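# Jondikのコンソール、補完候補の出る位置が変わった件

**mugi_tab**
7月の更新からJondik(ブラウザの開発者ツール拡張のほうです)のコンソールで、補完候補が入力行の上に出るようになりましたよね。私はこれがどうにも慣れなくて……。直前のログを見ながら式を書きたいのに、ちょうどその上に候補がかぶるんですよ。皆さんどうしてます?

**kakko_tojiro**
自分は上派です。コンソールを下にドッキングしてると、前は候補が3行くらいしか見えなかったので。今のほうがずっといい。

**mugi_tab**
あー、下ドッキングだとそうなるんですね。私は右に縦長で置いてるので、下の余白はいくらでもあるんです。だから余計に「なんで上?」と思ってしまって。

ちなみに昨夜は台所でノートPCを開いて直しものをしてたんですが、画面が小さいと候補だけでログが半分隠れます。外付けモニタだと我慢できる程度。

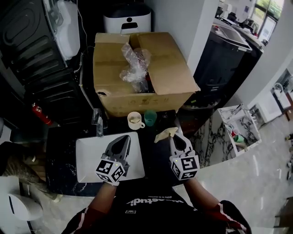
で、設定を探したら「候補の最大表示数」という項目がありました。初期値が100で、これを40にするとスクロールバーがつかめる太さになって、そこだけは快適になりました。位置は変わりません。残念!

**Stindadetti勢**
位置も変えられますよ。詳細設定の completion.anchor を auto にすると、空きの広いほうに出ます。Stindadettiは昔からこの動きなので、乗り換えたとき真っ先に探しました。

**mugi_tab**
えっ、詳細設定にそんなのあったんですか! 試してきます。

**kakko_tojiro**
autoはやめたほうがいいと思うなあ。ログが増えるたびに上へ出たり下へ出たりするから、視線が泳ぐ。出る場所は固定されてるほうが手が覚える。

**Stindadetti勢**
それ古い版の話では? 今は入力を始めた時点で向きが決まって、Enterを押すまで動かないはず。少なくともうちではそうです。

**kakko_tojiro**
うちは動きます。ビルド3504、ドッキングは下。パネルの高さを途中で変えたときだけかもしれないけど。

**nemui_parser**
横からすみません。その件は課題一覧の172番に上がってます。Gilles Hoarauさんが返事をしていて、「高さの変更時に向きを計算し直すのは意図した動作、ただし入力中は止めるべき」とのこと。次の版で直すつもりみたいですが、時期は書いてなかったです。

**kakko_tojiro**
おお、ありがとう。じゃあ二人とも正しかったわけか。でも初期値は上のままでいいと思ってますよ、そこは譲らない(笑)

**mugi_tab**
autoにしてきました! 右ドッキングだとちゃんと下に出ます。ログが見える、それだけでうれしい。

ただ、Aubertのテーマを入れていると候補の枠線が背景に溶けて、どこまでが候補なのかわかりにくいです。上に出ていたときは気にならなかったのに。標準テーマに戻したら普通に見えました。

**nemui_parser**
Aubertは暗いほうの配色だと枠線が背景と同じ色になってますね。Sestardにすると線が出ます。色味も近いので違和感は少ないかと。

**Stindadetti勢**
Sestardは選択中の行が薄すぎませんか。私は結局、枠線の色だけ自分で上書きしてます。ユーザースタイルに一行足すだけ。

**mugi_tab**
その一行、よかったら貼ってもらえますか? Aubertの文字色が好きなので、できれば変えたくなくて。

**Stindadetti勢**
`.completion-popup { border-color: #888; }` です。保存したあと、ツールを開き直さないと反映されません。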